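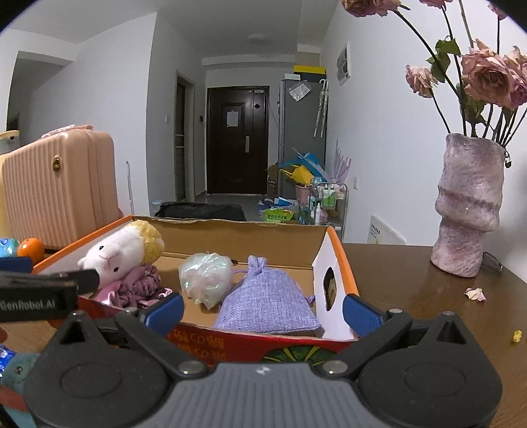 The odds-and-ends box, sheep included.

So I finally did something about the dining table. It had turned into the place where everything lands when I come through the door, and by Monday I was eating dinner on the couch with a plate on my knees. I gave myself 50 minutes and one cardboard box with handle holes. The rule was soft little things go in the box and the rest finds a home.

The scrunchie-looking thing and the lavender drawstring pouch went in, and of course the sheep (I've had trips to Pultville where he was better company than the radio!). Then there was the striped sponge block. Bath stuff? Craft stuff? I've moved it between drawers for ages. 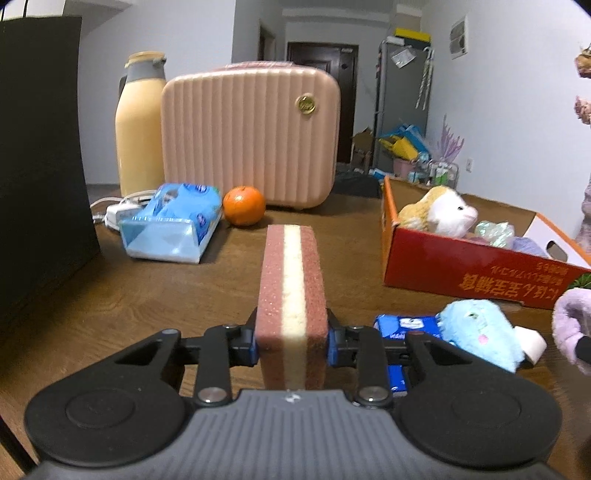 Milagros Layug wrote back that sponges belong under the sink, end of story, and that I should stop giving them their own category.

Fine – under the sink. The orange I'm going to eat, and the tissues can stay out because I'm forever hunting for them.

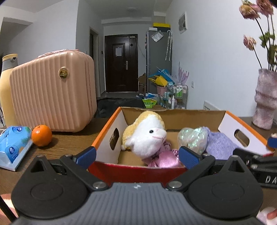 The charger is the one I can't settle. If it goes in a drawer I'll forget it when I pack the suitcase, and if it stays out the cable creeps across the table again. For now I'm leaning toward the suitcase pocket.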